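Papers > Household Storage > Section 3
4 min read

3.2 Shoes and their boxes

Children's shoes were the hardest group to sort in the Fillstead survey. Of 83 pairs, 19 had lost their box by October. Boxes with a picture on the lid were kept longer - often for crayons or cards.
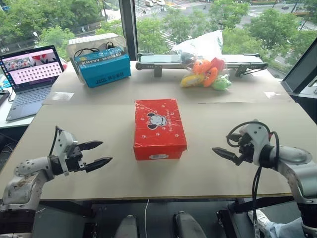
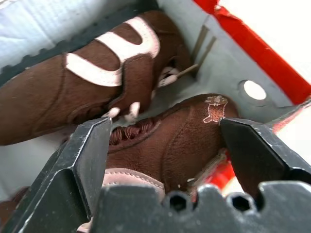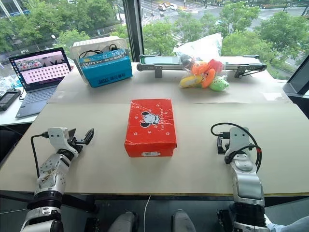
Figure 8. Red shoebox with a dog on the lid (first and third); brown suede child's shoes (second).

Idalina Frade and Dean Horrocks

Suede pairs were stored apart from rubber boots. Laces were left in.

Comments

Ayana Seyoum: We keep ours for 2 years, then hand them on with the box.

Beatriz Barros: Did you ask about tissue paper?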